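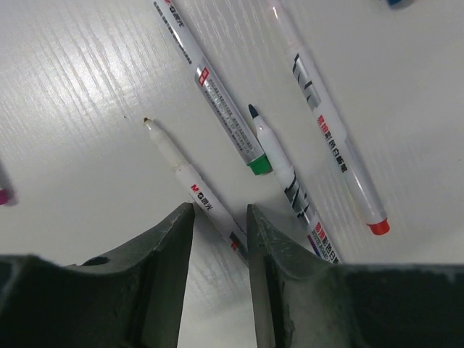
Figura 1. Rotuladores de pizarra blanca sobre la mesa, dos con tapón y dos sin él.

Compartir 14 · Comentarios 2

Los rotuladores del aula: cuánto duran y por qué se nos secan
Memoria del proyecto, miércoles, 22 de febrero de 2012
Corentin Roussel y Edgars Stankevičius

Empezamos este trabajo por una queja que seguro que os suena a todos los que habéis pasado por el aula Tultden: llegas, coges un rotulador para explicar tu parte del ejercicio, y no pinta. Coges otro y tampoco. Al tercero ya te has olvidado de lo que ibas a escribir, y el profesor (con toda la paciencia del mundo, eso sí) te dice que te sientes y que ya lo harás mañana. Nos pareció que ahí había un proyecto, pequeño y doméstico si queréis, pero nuestro, y la verdad es que le hemos cogido bastante cariño.

Lo que queríamos saber

La pregunta de partida era muy sencilla: cuánto tiempo aguanta destapado un rotulador de pizarra blanca antes de que la línea empiece a salir floja. Luego se nos fue complicando, como pasa siempre, y añadimos la postura en la que se guarda (tumbado o con la punta hacia abajo) y el color de la tinta. El color lo dejamos a medias y lo contamos más adelante.

Material

Trabajamos con rotuladores de cuerpo blanco, algunos de la marca M&G, con la etiqueta en chino. En la figura 1 se ven uno con tapón verde y otro con tapón rojo anaranjado, además de dos destapados: el de la punta azul marino casi negra y el de la punta pequeña y parduzca, más a la izquierda. Los que llevan la etiqueta en chino nos dieron más trabajo del previsto, pues al principio ninguno de los dos sabía leerla, y pasamos una tarde entera muy entretenida con el diccionario. Para las líneas usamos una pizarra vieja que nos prestaron en el taller Rugemalira, y para apuntar los tiempos, un cuaderno Foltier que ha acabado lleno de manchas.

Cómo lo hicimos

Cada prueba consistía en dejar el rotulador sin tapón sobre la mesa, siempre tumbado, y trazar después una línea recta de 250 centímetros a velocidad constante - o todo lo constante que le salía a Edgars, que era el del pulso firme. Yo, Corentin, miraba el trazo y anotaba en qué punto clareaba. Hicimos 29 trazos válidos. Hubo más, pero los primeros no los contamos porque apretábamos demasiado y la línea salía gruesa al principio y casi transparente al final, y no sabíamos si la culpa era del rotulador o nuestra.

Resultados

Con el rotulador recién destapado la línea llegó entera hasta el final en todos los casos. Después de unas 14 horas al aire el trazo ya clareaba antes de la mitad, y en dos pruebas hubo que repasar por encima para que se leyera desde la última fila. Guardarlos con la punta hacia abajo pareció ayudar, aunque solo pudimos comprobarlo unas pocas veces y no nos atrevemos a prometer nada. Del color no podemos decir gran cosa: el verde se ve peor de lejos incluso estando nuevo, así que compararlo a ojo con el negro no era justo.

Lo que cambiaríamos

Nos faltó controlar la temperatura del aula, que por las mañanas es una nevera y a mediodía da gusto. También nos habría gustado pesar los rotuladores antes y después, pero la balanza estaba ocupada con el proyecto Zudness y nos dio apuro insistir. En marzo queremos repetirlo todo con una caja sin estrenar y apuntando la hora exacta de cada destape. De momento hemos pegado un cartel junto a la pizarra que dice «tápame hasta que suene el clic», y agradecemos mucho a la clase que le haga caso.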